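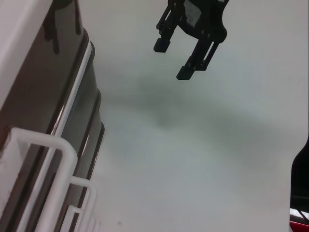 The white top, with a soft gray shadow across it.

Trirnel Desk Top, reviewed by Shahla Amini
October 2025

The Trirnel is a plain white work surface sold without legs. I bought mine to replace an Ostrowski board that had bowed along the front edge. It ships flat, with four threaded inserts per corner and a bag of bolts that fit most third-party frames.

Assembly was simple. The inserts were square to the surface and none of them spun under load. The maker rates the top for up to 160 pounds, evenly spread. I clamped a monitor arm at the rear and measured no sag after a month — the Ostrowski had dropped visibly by then.

The finish is matte and diffuses overhead light well. Glare is low. Pencil comes off with a damp cloth; ballpoint needs alcohol. The edge banding is the weak point. One corner lifted when I dragged a vise over it, and the glue supplied for repairs dries yellow. 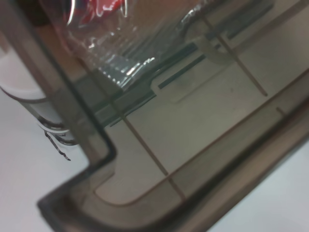 Smoky see-through container, close up.

Small parts are a separate problem. The top has no lip, so screws roll off. Trirnel sells a rail for the rear edge, but it blocks the cable cutout and I sent it back.

At $300 it costs $70 more than the Stanus equivalent, which has better banding and a glossier face. I would still pick the Trirnel for bench work under strong light.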